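**Progress report, second period: two-arm sorting bench**
Submitted to the Dritovport Makers' Fund
Project name: Zarovura
Location: Ionescu shared workshop

## Status

The mechanical work is finished. Control software runs on both arms. Sorting trials started in June and continue into the next period. Spending is within the grant, with one change to the parts list described under Budget.

| Item | State |
|---|---|
| Arm mounts and bench | Complete |
| Gripper wiring, left and right | Complete |
| Emergency stop circuit | Complete, retested after rewiring |
| Camera mount and calibration | Complete, recheck needed monthly |
| Single-arm pick and place | Working, see results |
| Two-arm handover | Not started |
| Build notes for publication | Half written |

## Mechanical

The first set of arm mounts flexed under side load. With the arm stretched out, the fingertips moved far enough to miss a thin object. The mounts were remade in thicker plate and bolted through the bench frame instead of the top. Repeatability at full reach is now good enough for the objects we use, and no further work on the mounts is planned.

Cable routing took longer than the plan allowed. The gripper cable needs slack for wrist rotation, but too much slack drags on the forearm and shows up in the joint torque readings as a false contact. The present arrangement is a single loop above each gripper, clamped at the forearm. Wrist travel has been limited in software so the loop can't wind up. This costs some reach at the near edge of the bench, where nothing is placed.

The finger pads supplied with the grippers were too slick for waxed surfaces. Two pad materials were tried. The softer one gripped better but tore at the corners, so the harder one is fitted on both arms.

## Electrical

Both arms run from one fused distribution box under the bench. During the first joint test the emergency stop cut power to the right arm only. The cause was a relay contact wired to the wrong terminal. It was corrected, and the stop was tested with each arm moving alone and with both moving together. A stop test is now the first line of the startup checklist.

The network switch was replaced after dropped packets caused short stalls on the left arm. No stalls have been logged with the new one.

## Software

The motion controller is Fevow, the open control package named in the original proposal. We use it without changes apart from a small driver for the grippers. The driver holds closing force at a set value and reports finger position back to the planner, so a missed grasp can be detected when the fingers close further than the object would allow.

Camera calibration drifts. The error is small from day to day but adds up, and at the end of a month it is enough to put the fingers off center on a narrow target. A calibration script has been written that uses a printed board and takes a few minutes to run.

The two arms share a collision model. Each arm treats the space occupied by the other as blocked, plus a margin. The margin is generous at the moment, and the planner sometimes refuses a move that would be safe. It will be reduced in steps once the trial logs have been reviewed.

## Trials

The test task is sorting crayons from the bench top into plastic baskets. Crayons were chosen for their low cost, their consistent size, and the fact that a bad grasp breaks the crayon before it damages the gripper. They also roll, which makes them a fair test of the vision timing.

Single-arm results for the period:

- Attempts logged: 525
- Failed attempts: 134
- Target for the final report: 2000 attempts logged, including two-arm runs

A failed attempt is any attempt where the crayon did not end up in the correct basket. Breakages, drops and wrong-basket placements are all counted. Attempts stopped by the operator are counted as failures too.

The failures fall into 4 groups:

1. **Missed grasp.** The crayon rolled after the image was taken. This is the largest group. A second image just before closing is being tested.
2. **Slip during lift.** Mostly before the pads were changed.
3. **Basket contact.** The lower end of the crayon touched the basket rim on the way in and the crayon turned in the fingers.
4. **Wrong color.** Dark crayons confused with each other under evening light.

Basket contact was the easiest to reduce. The crayon is now turned upright before it crosses the rim and is lowered tip first, and the approach height has been raised to clear the tallest basket with a full-length crayon in the grip.
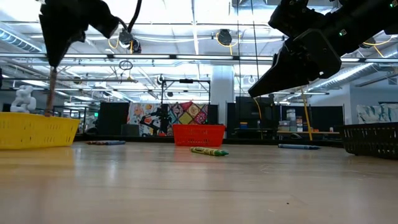

The added height makes each cycle slower. Cycle time was not a target in the proposal, so the slower path will stay in place until the two-arm work is done. The release point has also been moved toward the middle of the basket, after several crayons were set down leaning on the side and fell out when the next one landed.

The color errors are a lighting problem more than a software one. Results were worse late in the day, when less daylight reaches the bench. Fixed lamps would solve this but would need to be placed so they don't reflect off the table surface into the camera. A position test is scheduled.

## Budget

The thicker mounting plate and the replacement network switch were not in the original parts list. Both were paid for from the contingency line. The cost of the second pad material was absorbed under consumables. Money set aside for a commercial calibration target was not spent, as the printed board is adequate, and we ask permission to move that amount to lighting.

## Next period

- Install and position the fixed lamps
- Finish the second-image test and adopt or drop it
- Reduce the collision margin in steps, with a full stop test after each change
- Begin two-arm handover at low speed
- Complete the wiring chapter of the build notes

## Risks

The main risk is bench time. The workshop is shared, and the arms can only be powered when the adjoining benches are clear. Friday is the only day with a full uninterrupted session. If two-arm trials start late, the attempt target may not be reached within the grant term. In that case we would report the single-arm and two-arm figures separately, without combining them to meet the total.

The second risk is finger pad wear. The current pads show no tearing, but the trial count is still low. One spare set is in stock and another is on order.

## Decision requested

Approval to move the unspent calibration line to lighting. The lamps have not been ordered and will not be until a reply is received.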